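Switching to loose leaf at work - worth it or am I being a snob

gape_tide
Posted 9:12 am
Joined: February
Posts: 64

ok so our break room has had the same bagged black tea forever and it tastes like cardboard. I drink 4 cups a day there. thinking of bringing my own loose leaf and a little strainer. anyone do this? does it get annoying? sink is down the hall.

kettle_first
Posted 9:31 am
Posts: 1345

Did it for a year. The sink thing is what kills it. Wet leaves everywhere, you end up dumping them in the trash and then the trash smells. Get decent bags. Not a snob thing, just less mess.

Idunholm
Posted 9:40 am
Posts: 60

Disagree with kettle. Paper filters you fill yourself, the long ones. Fill 10 at home on the weekend, stick them in a tin, done. Same cleanup as a bag and way better tea. Costs next to nothing.

Also steep time matters more than the tea imo. Most people at my office leave the bag in till it goes bitter then blame the brand.

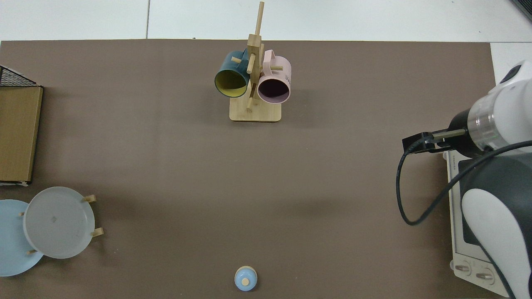
Anyway 3 minutes for black, pull it, then milk. If it's weak use more leaf, don't go longer. And preheat the mug, a cold mug takes a lot of heat out of the water right away.

kettle_first
Posted 9:58 am
Posts: 1345

3 minutes is way too short for a strong Assam. I do 5 and it's never bitter. Depends on the leaf, you can't just give one number for all black tea.

Preheating I'll give you.

Idunholm
Posted 10:04 am
Posts: 60

5 with milk sure. I take mine with a splash so 3. Should of said that.

Shuk-fan Lai
Posted 10:20 am
Posts: 10

Does your work have a real kettle or the hot tap on the water cooler? Big difference. We have the tap and black tea never comes out right, not hot enough. I gave up and switched to green there, it likes cooler water anyway. Black at home only.

gape_tide
Posted 10:33 am
Posts: 64

oh. it's the tap. never thought of that

so maybe the bags aren't even the problem??

kettle_first
Posted 10:41 am
Posts: 1345

There you go. Could be the tap. Test it - take one of the work bags home and make it with boiling water before you spend anything.

Prorkurholm
Posted 11:15 am
Posts: 64

Or bring a thermos, that's what I do. Boil at home, brew it right, pour it in without the leaves. Still hot at lunch. Rinse the thermos at night or it gets that smell.

Idunholm
Posted 11:22 am
Posts: 60

Thermos tea tastes stewed by 10 am. sorry. Small kettle under the desk if they allow it.

gape_tide
Posted 11:50 am
Posts: 64

they don't allow it, asked last year when the toaster thing happened. gonna do the bag test tonite and try the green. will report back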